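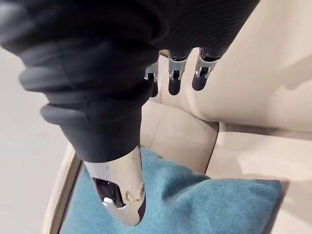 Peeters revises cleaning and care guidance for knit upholstery

Furniture maker Peeters has issued revised care guidance for its knit-covered seating, replacing instructions that had been in use since May of last year. The new text took effect on 2nd September and applies to the Londik and Horano ranges.

The main change concerns moisture. Owners were previously told to treat spills with a damp cloth and a mild detergent solution. The revised guidance calls for blotting with a dry white cloth first, then applying plain water in small amounts. Detergent is now limited to grease and should be rinsed out within six minutes.

Britt-Marie Lundgren, who manages textile testing for the company at its Grurkirska plant, said the earlier wording led some owners to leave detergent in the fabric. Residue attracts soil and stiffens the yarn, and the treated area can end up darker than the rest of the cover.

"Most of the marks we see in returned covers are old cleaning product," Lundgren said. "The original spill is usually gone."

The plant examined 431 returned covers before the text was rewritten. Peeters did not publish a breakdown by range or color.

Vacuuming advice has also changed. A soft brush attachment at low suction is recommended every two weeks, worked along the ribs of the knit. Rotating brush heads are ruled out – they can catch a loop and pull it clear of the surface. A pulled loop should be eased back through to the reverse side with a blunt needle and never cut.
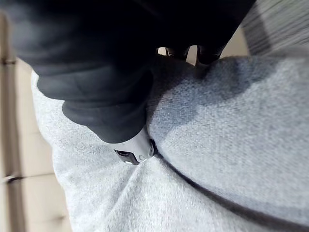
Removable covers

Zippered covers may still be machine washed at low temperature, turned inside out, with the zipper closed. Tumble drying is no longer permitted at any setting. Covers should be dried flat and refitted while very slightly damp, which lets the knit settle back to size over the cushion.

Fixed covers must not be steam cleaned. The warranty period of two years is unchanged, and claims already filed will be assessed under the earlier instructions. Printed copies of the guidance will be packed with new furniture, and existing owners can request one from the store where they bought the item.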